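O saco na parede

No quarto alugado de Ynyr Trevor, em Nisusthorpe, o lixo ocupa dois lugares. Um é o balde, no chão. O outro é a parede, à esquerda do interruptor, com fita adesiva a segurar um saco preto pelo gargalo. Trevor escreve há anos sobre a arrumação de casas pequenas e garante que a maior parte das desordens de um quarto começa no lixo, e na distância entre a mão e o sítio onde ele devia cair.

A ideia do saco colado não é dele. Quem viveu em residências de estudantes conhece-a: falta um cesto, há um rolo de fita numa gaveta, e o saco fica onde der jeito. Custa pouco e não ocupa chão. Tem também defeitos, e foi por causa deles que fomos a Nisusthorpe.

O primeiro é a fita. Numa parede pintada, a cola agarra-se à tinta e o papel da fita rasga-se antes de largar. Fica um pedaço preso, difícil de levantar com a unha, e quem puxa com força arrisca-se a trazer tinta atrás. O plástico, por ser fino, também cede. 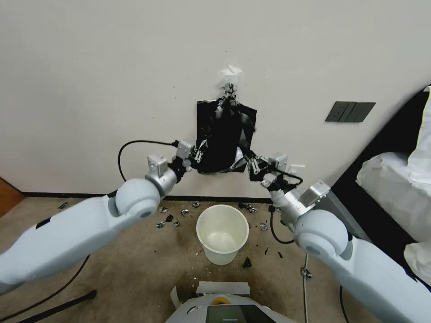 O saco amarrotado junto à parede, com o balde branco por baixo.

Trevor recomenda paciência. Primeiro aquece-se a fita com um secador de cabelo no mínimo, depois levanta-se um canto e puxa-se rente à parede, devagar, nunca para fora. Os restos de cola saem com um pano húmido e uma gota de detergente da loiça. Se a tinta for lavável, não se nota nada. Se for das baratas, fica uma mancha mais lustrosa, e o senhorio há de reparar nela.

O segundo defeito é o peso. Um saco de 200 gramas de papéis aguenta-se bem. Com cascas de fruta ou uma garrafa esquecida, a fita começa a escorregar durante a noite. Na pensão Zorar, onde Trevor passou dois invernos, os hóspedes penduravam sacos atrás das portas, e de manhã havia sempre um no chão.
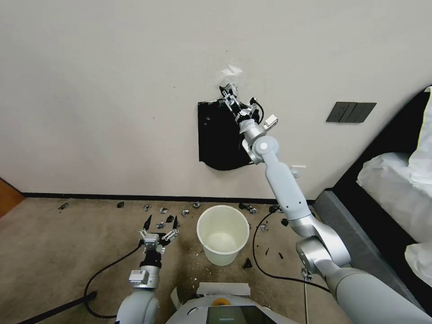
N.º 152 – página 37

O chão é a outra metade do assunto. A alcatifa bege é um revestimento ingrato: mostra tudo o que é escuro e esconde tudo o que é claro. Os pedacinhos pretos e prateados, amarrotados, que se espalham junto ao rodapé veem-se da porta. São leves, e por isso o aspirador tende a empurrá-los antes de os apanhar. Encostados à parede, onde a escova não chega bem, ficam semanas.

O método de Trevor é apanhar à mão o que se vê e só depois aspirar. Começa pelo rodapé e vem para o meio do quarto, com o balde ao lado, mudando-o de sítio à medida que avança. Afasta os cabos do caminho, pois um fio fino pousado na alcatifa junta lixo de um lado e do outro e acaba por entrar na escova. Debaixo da cama usa um cabide de arame aberto, com uma meia na ponta.

– As pessoas começam pelo meio porque é onde há espaço – diz. – Depois chegam à parede cansadas e deixam ficar.
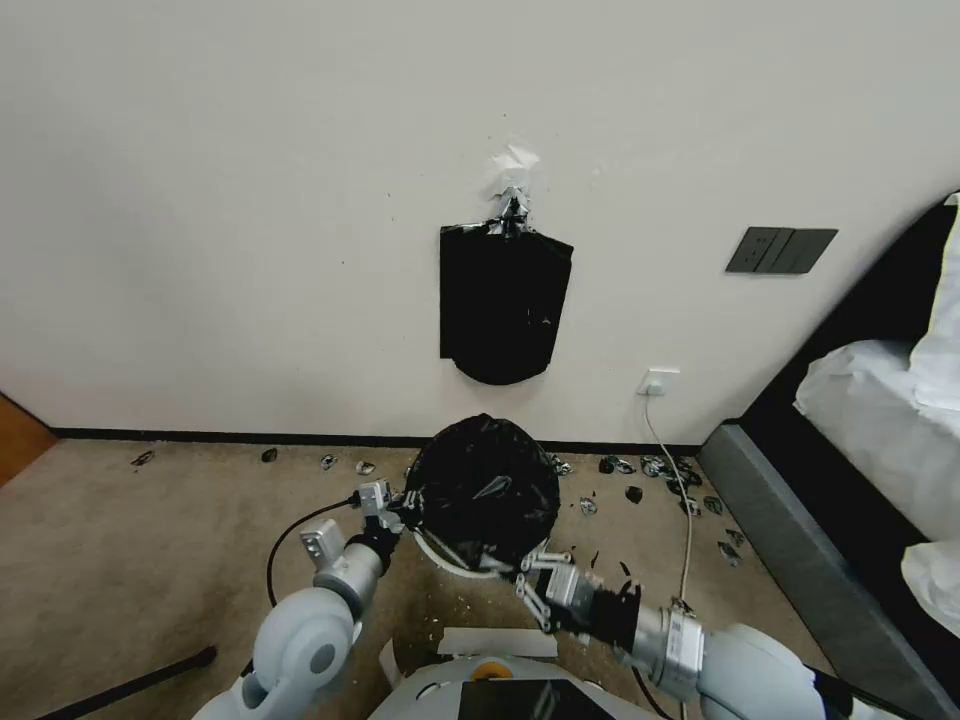 O cesto com o saco atado, ao pé do outro saco, ainda preso à parede.

Sobre o balde propriamente dito, as opiniões dividem-se. Há quem o use sem saco e o lave ao domicílio do chuveiro, uma vez por semana. Trevor prefere forrá-lo. Dobra a borda do saco por fora, bem puxada, e dá um nó pequeno na folga para não deslizar para dentro. Quando está cheio, solta a borda, junta-a em cima, tira o ar com a palma da mão e ata. Um saco atado com ar dentro incha e ocupa o dobro no contentor. No fundo do balde deixa sempre dois sacos novos, dobrados, e assim a troca faz-se logo ali.

Na loja Nesness, na rua principal, um rolo de 100 sacos dos pequenos dura-lhe quase o ano inteiro. Já experimentou os perfumados e desistiu deles ao fim de uma semana.

Quanto ao saco da parede, aconselha-o para uma coisa apenas: lixo seco e leve, num canto onde se trabalha com as mãos e onde um cesto estorva. Para quem costura, embrulha presentes ou faz colagens, serve. Deve ficar longe da cabeceira da cama, abaixo da altura do cotovelo, e sair da parede no mesmo dia.
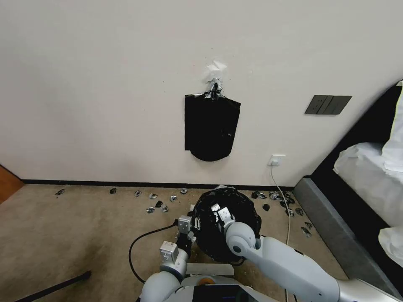

Luo discorda desta última parte e escreveu-nos a dizer que tem um saco colado à parede do quarto de costura desde agosto do ano passado, sempre com a mesma fita de pintor, que só muda quando as pontas começam a enrolar. Despeja-o à mão no balde da cozinha e volta a usá-lo. Acrescenta que o importante é deixar a boca larga, porque com o gargalo apertado as linhas ficam de fora e vão parar à alcatifa.

Trevor leu a carta e concorda quanto à boca. Mantém a recomendação de tirar a fita no próprio dia, pelo menos em casa arrendada.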